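Nellus Long-Handle Chenille Duster

Home > Cleaning > Dusters and Brushes

4.5 out of 5 stars (1,049 reviews)
In stock. Ships from our Perninmont warehouse.

Color: Teal
Other colors: Gray, Coral

A hand duster with a soft chenille head and a straight handle, for shelves, blinds, lampshades, baseboards and the gap behind the radiator. Use it dry for everyday dust. For a sticky shelf or a car dashboard, dampen the head with plain water and squeeze it out well first.

The chenille fingers pick up dust along their whole length, so there is no need to press hard. Pull the duster toward you in one slow stroke, then shake it outdoors or over a trash can. On slatted blinds, close the slats, dust one side from top to bottom, then flip them and do the other.

The head bends to fit tight spots and springs back most of the way. If it stays bent after a long time in a drawer, straighten it by hand.

What's in the pack
1 duster, head and handle
1 care card

The 2-pack comes with two dusters in the same color. We can't mix colors in one pack.

Washing
Wash the head by hand in warm water with a little dish soap. Rinse until the water runs clear, squeeze, and hang it head down. Leave it overnight before you dust with it again. Do not use bleach or fabric softener. Do not put it in the tumble dryer or on a radiator. The first wash may release a little color, so keep it away from white laundry.

Not suitable for
Hot surfaces, including ovens and lit bulbs
Oil-based polish
Rough brick or unfinished wood, which can snag the chenille
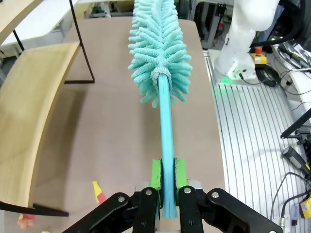 Long-Handle Chenille Duster in Teal. Rows of soft, ribbed fingers on a smooth plastic handle.

Questions from customers

Does the head come off the handle?
No, it is sold as one piece. If you want a removable head, look at the Trindoneo range.

Is it the same as the Jeon mini duster?
The Jeon is shorter and made for keyboards and car vents. This one is for household use.

Can I use it on a TV screen?
Yes, dry, with the TV switched off. Shake the duster out first so you don't drag grit over the screen.

Shipping and returns
Orders placed before 5 p.m. leave the same working day. Unused dusters can be returned within 30 days with the care card. Return postage is paid by the customer unless the item arrives damaged.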